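Vosholm Open Day: wrist camera episodes

README, second version. The first one was written on the train home and had the wrong folder names in it.

What you are getting

3,301 recorded episodes of one robot arm dealing with household clutter on a tabletop, in front of members of the public who had been promised cake. Of these, 2,659 are in the folder called keep. The rest are in the folder called other, which was going to be deleted until Poul Kragh pointed out that people might learn more from it. He was probably right and has mentioned it since.

The recordings come from the April open day at Vosholm and from the rehearsals beforehand. The arm was driven by hand throughout, by one of us or by a visitor with one of us hovering. There is no autonomous behaviour anywhere in this set. Several visitors went home believing otherwise, in spite of the sign.

Who did it

Poul Kragh ran the arm, the recording software and the queue. Þröstur Fogh set the tables, wrote the task cards and wrote this. Vosholm lent us the hall and a great many extension leads. The control software is Vukis, which we maintain, in the sense that we're the ones who get the emails.

How the demonstration worked

A visitor drew a task card from a tin. The card said something like "press the left button" or "move the top magazine to the other side of the table". They sat down at the controller, were shown which lever did what, and had 30 seconds to get on with it. When the time ran out the recording stopped, whether or not anything had been pressed or moved. We had meant to allow a minute. Then we saw the queue.

Children were much better at it than their parents. Adults wanted to know how it worked first, and by the time they'd been told, they had used up most of their go. One man asked whether the arm could be slower. It could, and for the rest of the morning it was, as I forgot to put it back. The slow stretch is marked in the episode list with an s.

The tables

We used cloths, books and ordinary small appliances because that's what most homes have lying about, and because a bare laboratory bench makes visitors lower their voices. Green fabric was hung behind the table in the setup shown in the sample below, to make the background easier to mask out. It creases. If your masking depends on an even green, you'll want to be generous with your thresholds.

Patterned cloths were my idea. A regular grid is handy for judging by eye how far a wrist camera has tilted, right up until someone leans on the table and the lines go wavy. Please don't use the grid for calibration. I put that in the first README too and we had two messages asking for the size of the squares.
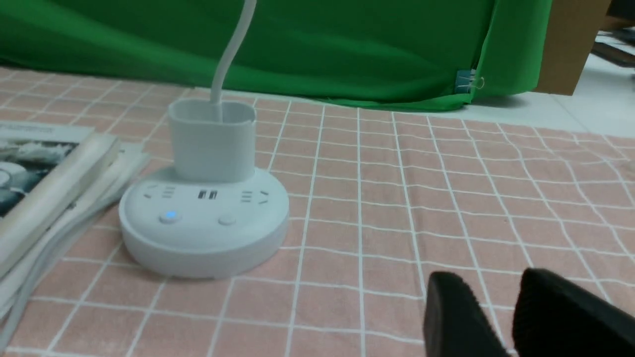
Button tasks have the lowest share of episodes in keep. The fingers are broad compared with a push button, and the view from the wrist makes it hard to tell how far above a surface you are. Most people came down too early or beside the thing they were after. A few discovered that if you approach at a slant you can see what you're doing for longer, and their episodes are a pleasure to watch. The word slant in the notes column marks them.

Book and magazine tasks went better than expected. Glossy covers slide, so a gentle shove often does the work of a proper grasp, and we accepted shoves. If you think a shove doesn't count as moving something, filter on the word push. Poul thinks it doesn't count. The column exists because of him.

What is in each episode

One folder per episode, containing the wrist video, the arm positions as a text file and the wording of the task card. Times are counted from the start of the episode. There are no clock times, so you can't tell from the files who was there before lunch.

The notes column in the episode list was typed by whoever was standing nearest the laptop. Spelling varies. "Good" means the task on the card was done. "Goodish" means there was a discussion. "Lundgren" means the episode was recorded with the older Lundgren controller, which we brought out when the queue reached the door. It pulls slightly to the left, and so do those episodes.

There's no sound. The microphone was off from the start, and having heard what I said when the tin of cards went over, I'm content with that.

Known problems

1. The lighting changes. The hall has tall windows and the weather couldn't make up its mind. Expect pale patches on the cloths.

2. Things at the edges of the picture are whatever was in the hall: boxes, floor, bits of kit. We didn't tidy behind the backdrop and the labels don't cover any of it.

3. Task cards were worded by me late in the evening. "Left" means left as seen from the wrist camera. On the rehearsal cards it sometimes means my left. Those episodes are flagged with a question mark.

4. Version 2 of the episode list fixes a sorting fault in version 1. If your list starts with a magazine task, you have the old one.

Privacy

The camera looks down the gripper and we kept people to the controller side of the table. We watched every episode through before release and took out any with a face in it. If you come across one we missed, write to us with the episode number and it will go.

Using it

Research and teaching are both fine, and so is showing it to your relations. Please say it came from the Vosholm open day. The people at Voltance asked whether they could run it at their own open day on a loop by the coats, and we said yes.

Corrections to Þröstur. Questions about the arm to Poul, who prefers them in writing and preferably after ten in the morning.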